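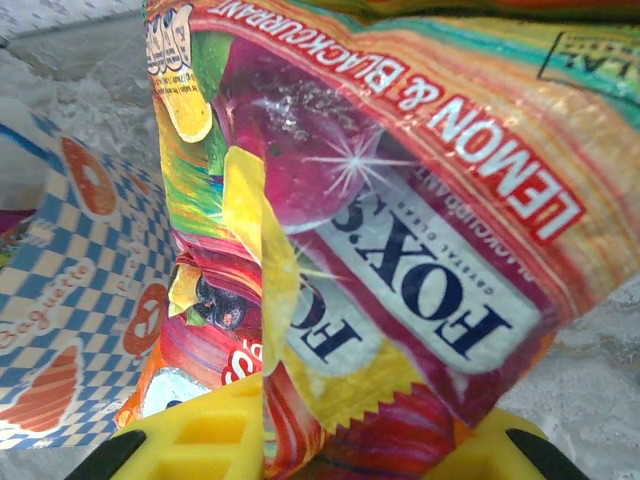

Brijesh Garg asked that the checklist record his one reservation before anything else: visitors will lean in to read the wrappers, and the barrier line should be set with that in mind.

Home – Visits – Safety – Downloads

Open Day Demonstration Checklist
Site: Silov Hall, Bay 3
Demonstration: Clumalus two-arm packing cell
Form 1821

1. Enclosure walls and posts secure. Satisfactory.
2. Arm bases firmly fixed to rail. Satisfactory.
3. Cables clipped along both arms. Satisfactory. Slack beyond the left base to be checked again before the afternoon group.
4. Finger pads free from splits. Satisfactory – spare set held at the Tian desk.

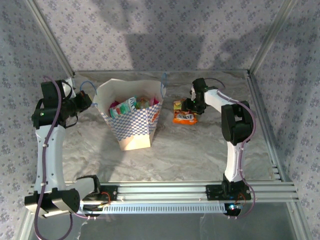

Bay 3: both arms, gift bag and orange packet.

5. Emergency stop tested by the operator. Satisfactory, two presses.
6. Visitor barrier in position. Action required. Move back to the second floor mark, as noted by Mr Garg.
7. Items for packing sealed and undamaged. Satisfactory. Sweets are for demonstration only and must not be handed to visitors.
8. Group size. No more than five visitors at the barrier at one time.

General comment: The demonstration may proceed once item 6 has been signed off. The Flustik stand next door has been asked to keep its queue clear of the fire exit.

Contact the Safety Office | © Silov Hall | Back to top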